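Chapter 7
Giving a Mark Away Without Losing It: Licensing and Control

Most trademark owners who lose their rights do not lose them to a pirate. They lose them to a business partner, usually a friendly one, under a contract that everybody signed and went to lunch on. This chapter is about that contract.

A trademark license is permission to use a mark on goods or services that the owner does not make or provide. The idea took some getting used to. An older line of thinking held that a mark told buyers who made the thing, so letting a stranger use it was a kind of fib. The modern view is more relaxed. A mark tells buyers that somebody stands behind the quality, and that somebody need not own the factory. The price of this relaxed view is that the somebody must in fact stand there.

Consider Korura, a seller of garden furniture, which licensed its name to Bosix for a line of patio umbrellas. The agreement ran to 104 pages. It dealt with the shade of green on the hang tags, the typeface, the space to be left around the logo, and which party would pay for the courier. On the quality of the umbrellas it had one sentence, on page 13, under which Bosix would maintain "standards acceptable to Licensor." What those standards were, Licensor never said. No sample was requested and no complaint was passed along. The royalty checks were cashed with great promptness.

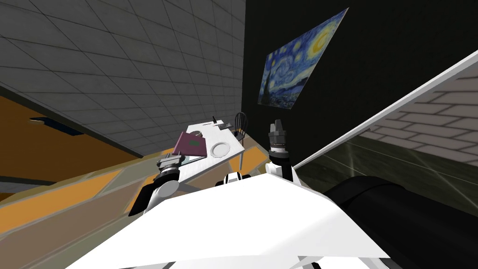
But surely the sentence on page 13 counts for something, a student will object at about this point; Korura had the right to control quality, and whether it got up from its chair to use that right is its own affair. It is a fair objection, and it has found some support. Courts have now and then been willing to overlook a lazy owner where the goods stayed good. Still, the usual question is whether control was exercised, and a clause that sits in a drawer is weak proof of it.

A license with no real control behind it is called a naked license. The term is the liveliest in trademark law and students rarely forget it, which cannot be said for the rule attached to it. Where an owner lets others use the mark without watching over quality, a court may find that the owner has abandoned the mark. Intent is often beside the point. You can abandon a mark while loving it dearly, and while spending a good deal of money advertising it. 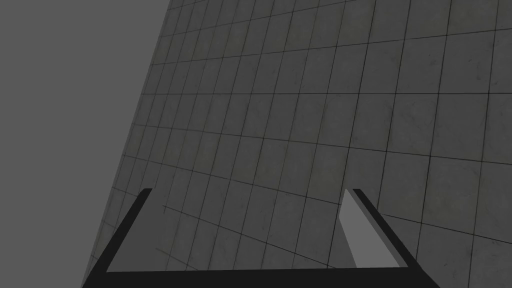 How much control is enough depends on the goods. An owner who licenses a mark for baby food will be held to more than one who licenses it for key rings. It also depends on the history between the parties. Suppose Spahić, a family bakery, lets a former partner run a second shop under the same name. They worked side by side for years, use the same recipes, and have never put a word on paper. A court may well decide that the bakery was entitled to rely on what it knew of the other shop's work. Or it may not. Reliance of this kind is an argument made after things have gone wrong, and it is a poor substitute for an inspection visit.

Writing is a separate matter. In the United States a trademark license may generally be oral, or even implied from the way the parties behave. Clients are pleased to hear this. They should be less pleased when they are asked to prove, six years on, what the oral terms were.

Licenses should also be kept apart from assignments. In a license the owner keeps the mark and grants a use. In an assignment the mark itself changes hands, and the goodwill must go with it. Parties mix the two up more often than you would expect – Jiltus, whose agreement we take apart in section 7.4, managed to "assign a license in perpetuity, subject to return," and paid $2000 for the drafting.

The chapter goes in this order. Section 7.1 sets out the kinds of license: exclusive, sole, and nonexclusive. Section 7.2 covers quality control, in the contract and in practice. Section 7.3 asks what a licensee may do when a third party infringes, and whether a licensee may turn around and attack the mark it has been paying for. Section 7.4 deals with assignment, including assignment in gross. Section 7.5 looks at what happens when the license ends and there are 2 warehouses full of umbrellas left over.

Before you read on, look again at the definition of abandonment in Chapter 3. You will need both halves of it, and the second half is the one people skip.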